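The shop on Hunt Street sells cedar blocks, and the woman behind the counter will tell you what is wrong with them before you've got your wallet out. "They smell nice," she said. "A moth that's already in your sweater doesn't care."

She has run the place for 8 years and stocks 117 different products for closets and pantries, a good half of which she describes as "fine." I asked why she carries the other half. "People ask for them by name. I'm not their mother."

What I wanted to talk about was Foltaren, the pheromone trap that has been all over the home forums this winter. It's a folded card with a sticky strip, and Skevon, the company that makes it, says it will "end the moth cycle." She rolled her eyes at the phrase. The card draws male moths, she explained. The holes in your coat come from larvae, and larvae don't fly into anything.

"So it's a counter," she said. "It tells you if you've got moths. That's worth a few dollars. It isn't worth what they're asking, and it isn't a cure."
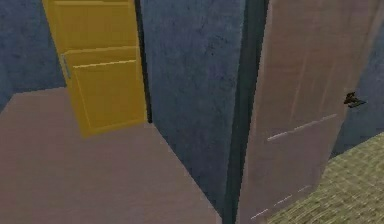
*Page last changed: 6 February 2025*

I put the company's claim to her again, the one about clear closets in two weeks. She wanted to know whose closets, how many, and what else the owners had done in the meantime. "If you hang a trap and you also wash everything and vacuum the baseboards, which one fixed it? I'd bet on the vacuum."

I had the same question for Skevon and sent it in writing. The reply was a link to the product page.

She is a little kinder about Trasine, a zippered storage bag, though she won't call it moth-proof. "It's a bag. If the zipper closes all the way and the wool was clean going in, it works like any other bag." And if the wool wasn't clean? "Then you've packed them a lunch."

Her own method is dull and mostly free: wash or dry-clean, freeze what can't be washed, check the dark corners again in spring. I asked if she had ever lost anything herself. Two scarves, she said, both from a drawer with cedar in it.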